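**Paria community kitchen opens its doors in October**

After 11 months of painting, plumbing and a great deal of tea, the Paria community kitchen opens this October in the old Masilela bakery, and we couldn't be happier! There will be hot lunches, a bread class for beginners and a long shared supper once a month, cooked by neighbours from all over the estate.

"My gran bought her rolls in this building," said Busisiwe Msimang, who will run the kitchen. "I want it to smell of bread again by opening morning."

Pravesh Rampersad will teach the bread class, with room for 13 people at a time. Places are free and children over five are welcome with an adult.
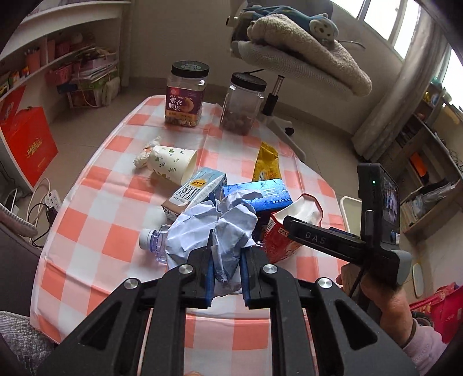 Lunch will be served from noon until 3, and you can turn up without booking (do come hungry, the portions are big). Soup and bread are on every day, with a curry or a stew beside them. Tables will have wipe-clean checked cloths, the pink and white sort, so spills are no bother and little ones can get stuck in. To join the bread class, leave your name at the Todska library desk.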